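# Shadow randomisation, second attempt

I said in June that I'd write up the lighting experiment once the second set of runs finished. They finished last week, so these are my notes. 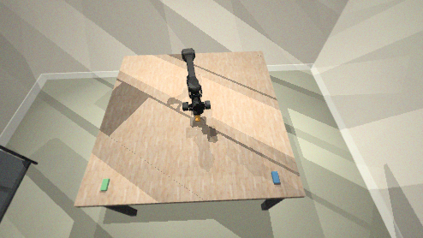 The short version is that randomising the lights helped a lot less than I expected, and randomising the glass helped more. Most of what follows is about why I got that wrong the first time, plus some details for anyone who wants to repeat it in their own simulator.

## Background

The task is tabletop pushing and picking with small coloured objects. One arm, one fixed overhead-ish camera, a wooden table inside a transparent enclosure. The policy sees the camera image and the joint positions and nothing else. There's no depth and no object pose, and the instruction is a short sentence naming a colour and a place.

The enclosure is modelled on the one in the Udbridge lab, which has clear panels on rails around the table. When I built the first version of the environment I left it out. I figured the arm would never touch it, so why pay for the rendering. Yvonne Tindall told me at the time that this was a mistake. She was thinking of reflections. I was thinking about how long the renders would take on Pilkington, our older GPU box, and I won that argument for a few months.

The policy is called Zaltden, for no reason I can defend. It's a fairly ordinary imitation model with a small image encoder and an action head that predicts short chunks. I haven't changed the architecture between the two rounds of experiments, and apart from the learning rate schedule I haven't changed the training either.

## What I did the first time

I collected 1,003 scripted demonstrations in the plain environment with no panels. Then I re-rendered every one of them with random lights: position, strength, colour temperature, soft or hard edges. The states and actions stayed the same and only the pixels changed. This is cheap to do if you log the full simulator state at every step, and I'd recommend doing that anyway.

Trained on this, the policy did well on held-out lights and poorly on the real table. The failures were strange. It would go to the right object most of the time but stop short, or drift sideways near the end, usually toward the right-hand side of the table. I spent a while convinced this was a camera calibration problem. I redid the calibration 2 times and the drift didn't change.

## What I did the second time

Abrehet Belay suggested I stop comparing sim with real and build an ugly sim to compare with the clean one. If the policy failed in the ugly sim in the same way it failed on hardware, I'd have something I could take apart piece by piece. That was good advice and I should have asked her sooner.

So I put the enclosure back in, with the panels, rails and overhead structure, and turned on proper refraction in Divness, which is the renderer we use. The floor alone looks completely different with the glass on. It goes from flat grey to a mess of overlapping angular patches, and the same kind of banding lands on the tabletop. Thin parts of the structure throw long straight shadows across the wood. A long dark streak passing near the gripper turns out to matter quite a bit, as I'll get to.

The old policy, run in the new environment without any retraining, failed in the way I'd been seeing on hardware. It had the same stopping short and the same drift.

I then trained three versions on matched data:

- **Lights only.** The original setup, no panels, random lights.
- **Panels only.** Full enclosure, one fixed light arrangement, but panel tint, angle and index of refraction jittered.
- **Both.**

To keep things fair I filtered the demonstrations down to 700, dropping any where the scripted controller had bumped a block or taken a second try at a grasp. All three versions saw the same 700 trajectories and the same number of rendered variants of each.

## Evaluation

I made 18 test layouts by hand. I've gone off fully random layouts for evaluation, as most of them are easy and they hide the differences. In the hard ones the blocks sit well apart near the front corners of the table, green on one side and blue on the other, and the target is small and close to the arm's own shadow. Orange targets on this wood are worse than I thought they'd be. They're bright, but there are only a few pixels of them under the gripper and the wood is a warm colour too.

Each layout was run with several seeds for the lighting and the panels. I counted a run as a success if the named object ended up inside the goal region and the others stayed within a small distance of where they started.

Results, in order:

1. Both was best, as you'd hope.
2. Panels only was close behind. On a few layouts it was level.
3. Lights only was a long way back, and on the corner layouts it was barely better than the version trained with no randomisation at all.

I'm not putting the full table up yet because I want another set of seeds on the middle one. The gap between the first two is small enough that I wouldn't be surprised if it moved. The gap to the third is large and I don't expect it to go anywhere.

## Why I think it happens

Moving a light around changes where the shadows fall, but in a scene with no glass the shadows are all attached to something the policy can see. The arm's shadow is arm-shaped and moves with the arm. I think the encoder learned to use it as a height cue – when the gripper and its shadow come together, you're near the table. That works under any single light and generalises well to new lights, so lights-only training rewards it.

With the enclosure in place there are dark streaks and soft bands on the table that don't belong to the arm. If a streak runs close to the gripper's shadow the cue is spoiled, and the policy acts as though it's lower than it is. That would explain the stopping short. The sideways drift could be the same thing in the horizontal direction, with the wrist following the streak, but I'm less sure of that part.

I tried one quick check. I rendered the panels-on scenes with the arm's shadow removed and left everything else as it was. The lights-only policy got much worse, and the panels-only one hardly changed. It's only one check, and removing a shadow makes images that are odd in other ways, so I wouldn't lean on it too hard.

## Practical notes

- Refraction costs. Renders took roughly four times as long on Pilkington with the panels on. I dropped the resolution to get some of it back. The shadow edges came out blocky, and it made no difference to the results that I could find.
- Leave some renderer noise in. My early panel renders were heavily denoised and the policy trained on them was a bit worse on hardware. I also have a faint line of specks on the tabletop that I never tracked down. I left it.
- Jitter the panel angle by small amounts only. Large angles give you bright white wedges over half the scene and the policy learns very little from those.
- Log simulator state at every step. I know I already said it.
- If you use a scripted controller, check which side it prefers to approach from. Mine favoured the left, and I only noticed when I plotted the wrist paths for something else.

## Next

Yvonne wants to try the same comparison with a wrist camera, where the panels should matter less and the arm's shadow more. I'd like to do the hardware runs properly first. So far I've only put the "both" version on the real table for one afternoon at Udbridge. It stopped short far less often and still drifted right on the corner layouts, so there's something left in there that I haven't modelled. Abrehet thinks it's the table surface, which has a bit of gloss in real life and none in my version. I've ordered nothing and changed nothing yet, but a roughness sweep is queued for tonight.

Configs for the three training sets are in the usual repo, under the shadows branch. The panel materials are in there too, though the names are a mess and I'll tidy them up when I merge.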